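# Questions I get about the table mats

I sell big black table mats under the name Lukoretti, and my inbox fills up every December, so I finally wrote the answers down!

**How big should I go?**

Bigger than you think. I like a mat that covers most of the working part of the table, with a strip of wood left showing so you still get to enjoy it. Measure first, please (I've had some sad returns).

**Why only black?**

I tried a gray one called the Kusteck and sold 36 of them, mostly to my own relatives. Black makes small stuff easy to find, and it looks great on light wood.

**Will it slide around?**

Not much, if the table's clean. Wipe off any polish, lay the mat down, and press from the middle out. Give it 2 days to relax if it arrived rolled up.

**Can I leave things sitting on it?**

Sure! Bowls, blocks, whatever you've got going. I keep mine toward the far edge so the middle stays free.

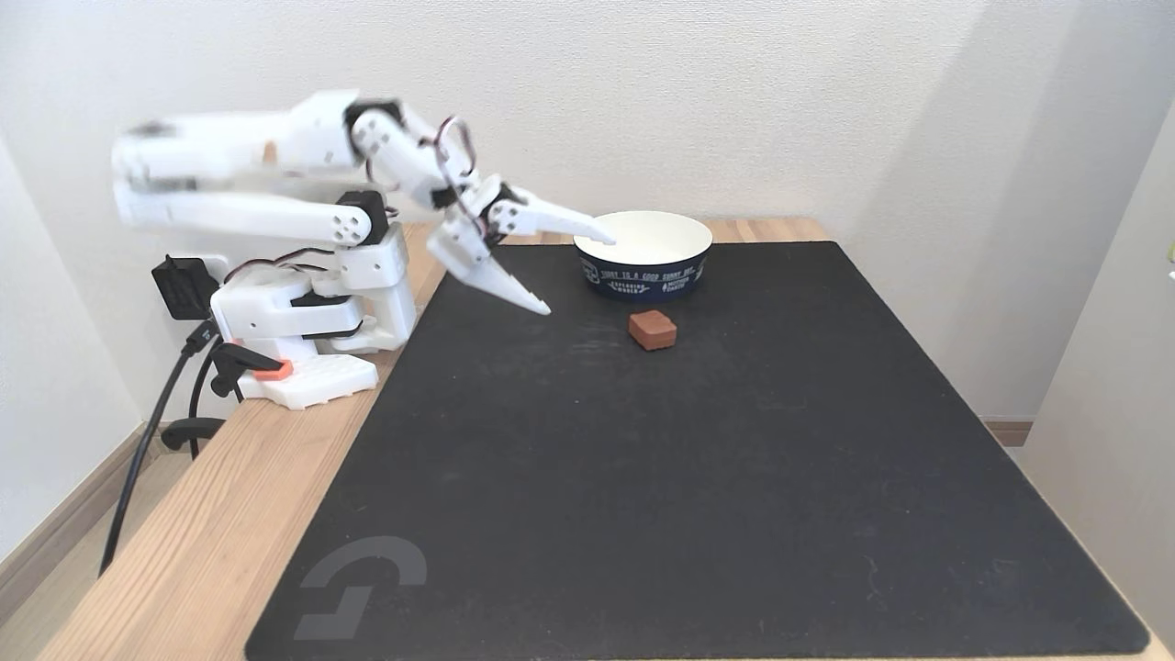
Really heavy pots are another story, and they can leave a ring that takes a week or so to fade. Lift them, don't drag them.

**How do I wash it?**

Damp cloth, drop of dish soap, done. No dishwasher, no dryer, and please don't iron it (yes, I've been asked).

**Do you take bulk orders?**

Up to 112 at a time. I once said yes to nearly 500 and didn't see my living room floor for a month, so never again!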